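上周末把家里那套调酒的小家伙全翻出来了,本来只想找一个量杯,结果一找就是一下午。你们懂的,抽屉一拉开就停不下来!

我那套东西是九月份在 Vachon 买的,打完折 212 块,当时觉得自己捡了大便宜。回来用了两次就塞进柜子里,跟一堆杯子挤在一起(对,就是那几只一直没舍得扔的塑料杯)。这次索性把它们都摊到桌上,一件一件看还要不要。

先说滤冰器吧。我以前一直嫌它难洗,弹簧圈里最爱藏薄荷叶碎,用手抠半天抠不干净。后来学乖了,用完马上拿热水冲,再找把旧牙刷顺着圈一圈一圈刷过去,快得很。有的款弹簧能整个拆下来,洗是方便,可我装回去老是装歪,所以干脆不拆了。
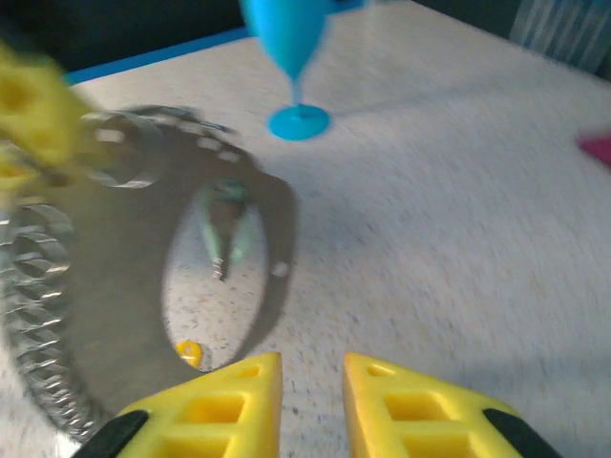 **Pekcombe 周末调饮小组 · 成员博客**

不锈钢滤冰器和青蓝色的塑料高脚杯,我最后都决定留着。高脚杯是塑料的又怎样,颜色好看啊,夏天倒点气泡水丢两片柠檬,摆在浅色桌面上心情立刻就好了。而且摔不碎!我们组里聚会,玻璃杯已经牺牲过好几只了,每次扫碎渣都扫到半夜,塑料的真的省心很多。

滤冰器就更不用说了。之前有阵子偷懒,拿泡茶的小漏勺代替,倒出来的酒里全是碎冰,喝两口就淡掉。还是得用正经的,食指往上一按,手腕一斜,出来的那一股又细又顺,自己看着都得意。

要淘汰的也有。Ikow 那个 39 块的摇壶,盖子卡得死死的,每回都要拿毛巾包着拧,有一次拧开直接洒了我一袖子的橙汁。再见了您。还有一根搅拌棒,弯了,掰也掰不回来,一起装袋。

收纳我换了个办法:抽屉里铺一块旧茶巾,金属的放左边,杯子倒扣放右边,量杯单独搁最前面,免得下次又找。隔板是在 Stimach 买的,59 块,尺寸差了一点点,我垫了块折起来的硬纸板,暂时不晃了。

对了,量杯最后是在放茶叶的那个柜子里找到的,压在两包没开封的茶下面,我完全想不起来什么时候放进去的。下次小组聚会我带滤冰器和高脚杯过去,摇壶谁有多的麻烦捎一个,最好是好拧的那种!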